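Chapter 5
Stretch and Return: The Science of Elastic Things

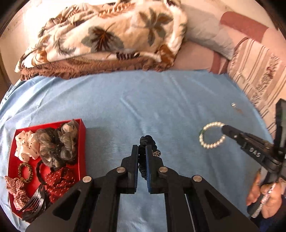
Pull on something and let go. Does it spring back, or does it stay stretched? That simple question opens up one of the most enjoyable corners of physics, and you can explore it with things you already own! A rubber band will do, and so will a hair tie like the black scrunchie shown at the start of this chapter, with its crinkled, gathered cloth. Bridges stretch too - just far less.

In Section 5.1 we hang weights from a spring and measure how far it moves. Keep a ruler handy, at least 40 centimeters long.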